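Holenis – a word list of kitchen and market talk

Version 4, last touched 5/8/20
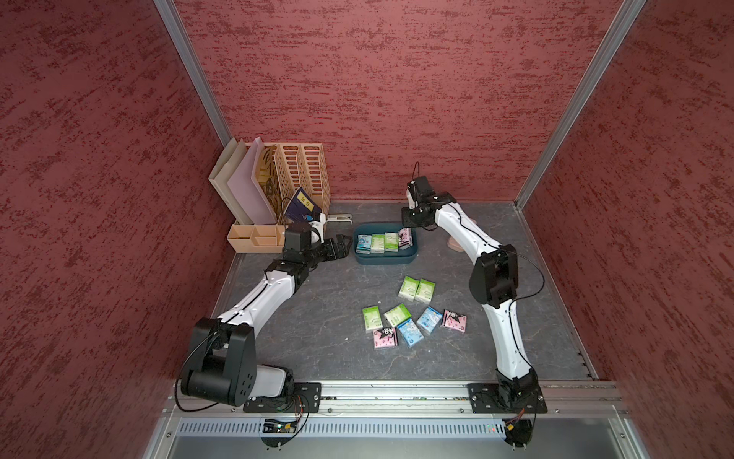
Gray marble-patterned surface, dark red walls.

Hi! I'm Szu-yu Mok, and I've been collecting the words my family and neighbors use when they cook, shop and argue over prices. It started as a text file on my old laptop and got a bit out of hand, so now it has a name and a README.

What you get: 87 headwords in words.csv, and 56 of them come with a sample sentence in sentences.csv. The rest are on my list, I promise. Both files are UTF-8 with tabs between the columns (yes, I know the name says csv – I started that way and too many scripts depend on it now).

Columns in words.csv: id, word, meaning, who_uses_it, notes. The notes column is messy. Some of it is just me muttering about spelling.

Kam-wah Ho and So-ying Ho gave me most of the fish words, and they don't agree on three of them, so I kept both versions with a slash in the middle. Siu-fong Hung went through the vegetable section in February and fixed a pile of my typos. Thank you!!

Known problems: row 86 has a stray quote mark that trips up some spreadsheet programs. Delete it by hand for now.

Use it for anything you like, just mention Holenis somewhere. If you have words to add, open an issue and tell me where you heard them.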